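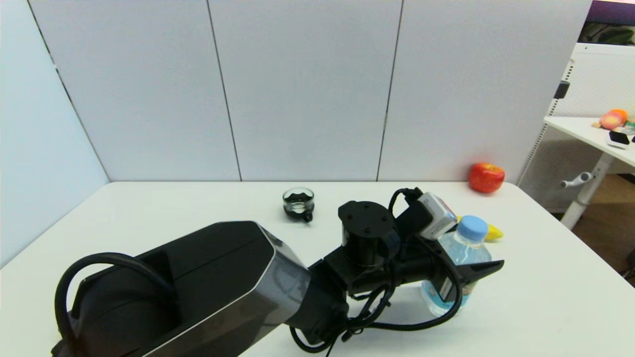
**Why do house numbers skip?**

Most skipped numbers were left out on purpose, so that later buildings could be fitted in without renumbering the whole street. The rest come from demolitions, merged lots and old clerical errors.

# Unit 4: Street Addresses

Notes to go with the lecture. They don't replace it, although every term a few people test the theory.

## 4.1 What an address has to do

An address is a set of directions squeezed into two lines. It has to get a stranger to the right door, and the stranger may be tired, in a van, in the rain, or carrying a defibrillator. Everybody who lives on the street already knows where the house is, so residents are the worst possible judges of whether their address works.

Keep these two jobs apart when you read old town records:

- **Identifying.** The address picks out one building and no other. A tax office cares about this.
- **Locating.** The address tells you which way to walk. An ambulance crew cares about this.

A system can do the first perfectly and fail at the second. Number the houses in the order they were built and every house has its own number. You also have number 16 standing between numbers 3 and 212, with the mail carrier in tears at the gate.

## 4.2 The main schemes

**Order of construction.** See above. It's cheap, because each new owner gets the next number in the book. It survives mostly in places that started small and stayed stubborn.

**Horseshoe.** Numbers run up one side of the street and come back down the other, so the first and last houses face each other. Lovely on a square or a dead end. On a street that later gets longer, it's a disaster, since the turn now sits in the middle and the new houses have nowhere to go.

**Odd and even.** Odd numbers on one side, even on the other, both climbing in the same direction. You know this one. Its weakness is that the two sides drift apart when the lots aren't the same width. By the far end of a long street, number 80 may be looking across at number 131, and guests will phone to say they can't find you.

**Block-based.** Each block gets its own hundred. The number tells you the block first and the building second. Most American towns with a grid do some version of it.

**Distance-based.** The number comes from how far the door is from a fixed starting point. It leaves generous gaps and copes well with empty land, which explains why country roads have so many five-digit addresses and so few houses.

## 4.3 Baselines

Block and distance schemes both need a place to count from. Usually that is a pair of streets crossing near the old center, one running north-south and one east-west. These are the baselines. Cross one and the numbers start again, with a letter or a word to tell you which half you're in.

That little letter does a huge amount of work and gets no respect. People drop it from forms and say it under their breath on the phone. Then they're surprised when the sofa goes to East Mill Street and they live on West Mill Street.

A baseline makes sense on the day it's drawn. Then the town grows in one direction only, usually away from the river or toward the parking, and you end up with a "center" at one edge and nothing but reeds on the low-numbered side. Moving the baseline would fix the logic and break every address in town. Towns leave it alone.

## 4.4 Worked case: Plurholm

We'll use Plurholm all through the unit. It has a ferry landing, a grid, a hill that the grid pretends isn't there, and more than 25 streets whose names involve a tree. The baselines are Landing Street and Gudon Avenue.

Take 1310 Hasus Road, the address on your sketch map.

1. Drop the last two digits. You have 13.
2. Plurholm counts its first block from the baseline as the 100 block, so this is the thirteenth block out from Gudon Avenue.
3. The number is even. In Plurholm even numbers are on the north side of east-west streets.
4. The last two digits, 10, put the door near the start of the block.

So far so tidy. Now look for 1113 on the same road. By the rules it should be on the south side, two blocks nearer the baseline. On the map it's on the north side, behind the pharmacy, and you get in by an alley.

The town's file offers a dull explanation. The lot once ran through to the south side of the road, before the road was straightened and shifted. The lot ended up on the other side and kept its number, as its owners had already paid for the sign. Exceptions of this kind are usually old geography that the numbers have outlived. When an address looks wrong, check whether the street moved before you accuse the building.

## 4.5 Gaps, halves and letters

When a new building turns up between two existing ones, there are a few ways out:

- Use a number from the gap, if someone was wise enough to leave one.
- Add a letter (14A). Works fine until the ground floor is also split into apartments A and B.
- Add a fraction (14½). Charming on a brass plate. Many web forms refuse to believe in it.
- Renumber the street. Technically clean. Expect a full meeting room and raised voices.

Letters cause more trouble than their size suggests. Is 14A a separate house, or apartment A inside 14? In Plurholm it's a separate house when written without a space and an apartment when written with one. We'll come back to this under "Rules that no human being will follow."

## 4.6 Names

Numbers get most of the attention in this unit, but more deliveries go astray over names. The usual suspects:

**Same name, different suffix.** Jayawardena Street, Jayawardena Court and Jayawardena Court North are all in the same subdivision. The developer had one name and a lot of road.

**Sound-alikes.** Alder and Elder look different on paper. Say them to a dispatcher over a bad line.

**Names that change along the way.** A road is called one thing up to the bridge and another after it, generally because two towns met in the middle and neither would budge.

**Names nobody uses.** The sign says Gudon Avenue and the whole town says "the top road." For finding things, local speech beats the sign every time, and the map won't mention it.

## 4.7 Signs

A perfect scheme is no help if the number on the house can't be read. Common faults, from the survey walk:

- Numbers spelled out in script. "Thirteen Hundred and Ten" in curly iron is a decoration.
- Dark numbers on a dark door.
- Numbers on the garage, facing the alley, where visitors never go.
- One digit missing, for years, with its ghost in the paint.

For the walk, stay on the sidewalk and note what can be read from there. If you have to step onto the lawn, write "unreadable" and move on.

## Before the next session

Read 4.2 again with the sketch map beside you. Then pick a street you know well and work out:

- which scheme it uses
- where the counting starts
- at least one number that's missing, and your best guess as to why

Half a page is enough. Bring it on paper, with the street name spelled the way the sign spells it, even if the sign is wrong.

Unit 5 is rural routes and mailboxes. Wear shoes you don't like.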